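In praise of the odds and ends

Every few months somebody writes another cheerful piece about clearing out the drawer beside the stove, and every few months I read it with a cup of tea and feel my shoulders creep up around my ears. You know the drawer. Ours in Buckley has held, at one time or another, birthday candles, a bicycle spoke key, the good scissors, the bad scissors and a little brass hook that my family carried through 2 house moves without ever learning what it hung from. The advice is always the same. Tip it all out, keep what you've touched in the past year and let the rest go.

I'd like to put in a word for the rest.

My trouble with the one-year rule is that it was plainly made up by someone who lives close to a hardware shop. The nearest decent one to us is in Zullham, 60 kilometres each way, and when the washer goes in the laundry tap at nine at night, the fact that I hadn't touched a washer since the previous winter is neither here nor there. I want a washer. I want to put my hand in the drawer and feel one roll under my fingers, and I have to tell you there are few domestic pleasures to match it, though I grant my standards may have slipped since the kids left home.

I did try the other way, to be fair. One January, full of good intentions and leftover pudding, I ordered a drawer system from Tutard with 18 little compartments and a sheet of labels, and I spent a very happy afternoon writing BATTERIES and STRING in my best printing. The batteries were easy. The string was easy. By four o'clock I had a dozen neat compartments and a great colourful heap still on the kitchen table, because most of what a household keeps doesn't have the kind of name you can put on a label. I ended up writing OTHER on three of them, and then of course I had three small messy drawers where I used to have one big one, and I couldn't find anything in any of them. The system went to the school fete and I hope it's doing well.
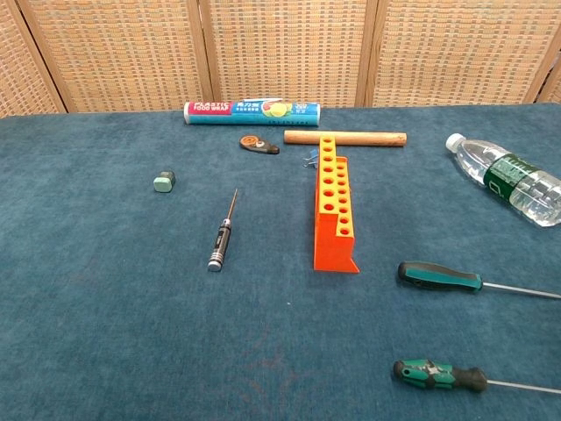 What I've come around to is the table. Once or twice a year I like to spread a few things out with plenty of room between them and simply get reacquainted, with no bin at my elbow and no rule about how long it's been. They look different when they aren't lying on top of one another. A wooden dowel in a drawer is a nuisance that stops the thing from closing, but lay it on a bit of blue cloth behind an orange tool holder, with a binder clip tucked in close by, and I start thinking about curtain ends and seedlings and the wobbly leg on the bathroom stool. Even a box of plastic food wrap seems to have more to offer when it's out of the kitchen and in such company (I've wrapped paintbrushes in the stuff between coats, and would recommend it to anyone). I usually put nearly everything back afterwards, and I don't count the afternoon as wasted.

There was a column in the Postport newsletter last winter suggesting that each of us should own no more than 300 objects, which I read aloud at breakfast to general alarm. Does a packet of pins count as one? Do I have to declare the rubber bands? I'm sure it was kindly meant, and I do understand that for some people a bare bench is a rest for the eyes. My sister-in-law's kitchen is like that and I always sleep well at her place. But when her glasses came apart at the hinge she rang me, and I had the tiny screw in an old pill bottle, and I posted it to her the next morning with a spare.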